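Call for Participants: Translation Workshop in Patham, Letters of the Manzano Families

October
By Graziella Greco
Print | E-mail
61 shares | 2 comments

We are looking for people who want to translate old family letters from Italian into English, together with others, during one week at the Henine house in Patham. The workshop is open for beginners and for persons who already translate for their job. We had good weeks with both kinds in the same room, and we would like to continue like this.

The letters were written by families who left Manzano and by the relatives who stayed behind. They speak about rent, weddings, sick cows, the price of shoes, and very often about other letters that did not arrive. Most are in Italian with many words of dialect. The spelling is free, to say it kindly. One writer, a baker's widow, uses no periods at all, and her sentences go on until the paper is finished. To decide what to do with her in English took us one whole evening last year, and we still do not agree.

The workshop is led by two persons. Tullio Caruso has transcribed the letters and knows the dialect from his grandmother. Mizanur Debnath edits the English texts. He does not read Italian, and for this work we find it very useful, as he asks about everything that sounds strange. He will ask you too, please do not be offended.

What we do in the week

In the mornings each participant works alone on a letter, with the transcription and a copy of the handwriting. After lunch we read aloud what we have and discuss it at the big table. Wednesday afternoon is free. Many people walk to Nastberg along the canal, and the bus back leaves at 5:40 p.m. in front of the pharmacy. In the evening there is no program, but the reading room stays open.

At the end of the week every participant gives us one finished translation, with a short note about the difficult places. The translations will be printed in a small booklet, with the name of the translator under each letter. If you prefer that your name does not appear, tell us.

Whom we look for

You should read Italian well enough to follow a newspaper. Dialect is not required. You should write English with pleasure, also if it is not your first language. It is not mine, as you can see. We ask for patience with handwriting and with other people. Participants must be 20 years or older, and must stay for the full week, so please do not apply if you can only come for the weekend.

Cost and lodging

The workshop itself is free. You pay your travel and your share of the food, which we buy together and divide on the last day. Rooms are simple and most are shared by two people. A room on the ground floor is kept for a person who cannot use stairs. Bed linen is in the house, but bring your own towels and warm socks.

How to apply

Send us a letter of one page, in English, where you tell why you want to come and what you have translated before, if anything. Add a translation of any short Italian text you like. A recipe is fine, and so is a song. Please do not send certificates. Rosalba Rinaldi reads all applications and answers every one, also the negative ones. Write to her at the Henine house, or leave the envelope in the green mailbox at the gate.

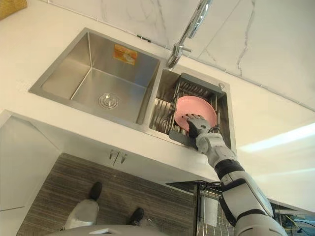
Participants cook for the group in pairs, and the pair of the day stops translating at noon. The menu is free, only think of the vegetarians. Whoever did not cook washes up. We have a steel sink with two bowls, and the smaller one has a wire rack in it where the plates can stand. Concetta Gatti keeps the list of the pairs on the pantry door, and you may exchange your day with another person if you write it there. If you have an allergy, put it already in your application letter.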